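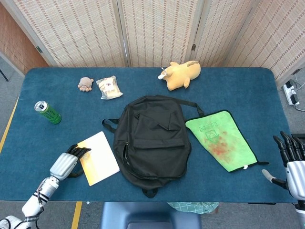

Petek open afternoon, January 4, 2026

I went to Petek's open afternoon with Fergus Dalgleish, who repairs dishwashers for a living and has heard plenty of promises about machines in the home. The chore on offer was packing a bag. Backpack flat on a felt-covered table, with a notebook, a green towel, a drink can, a couple of plush toys and a packet of food spread around it. My nephew does this every morning while arguing about breakfast.

The robot had two arms and proper fingers, and I'll give it the fingers. It got the notebook in after 4 minutes. The towel beat it twice. Cloth changes shape as soon as you grab it, and the zipper was left to a staff member.

Frauke Wegener, who ran the session, told us it managed the whole job in 18 tries out of 40 back in August. I liked her for giving the number. Fergus asked what happens with a bag it hasn't met before, and she said that was next year's work.

We had coffee at the Flundia stand afterwards. Their brochure has a robot folding shirts in a spotless laundry. I asked to see it fold one and was offered a video.

Entry was free and parking was $2 an hour. I'd go again next year, mostly to see how they get on with the zipper.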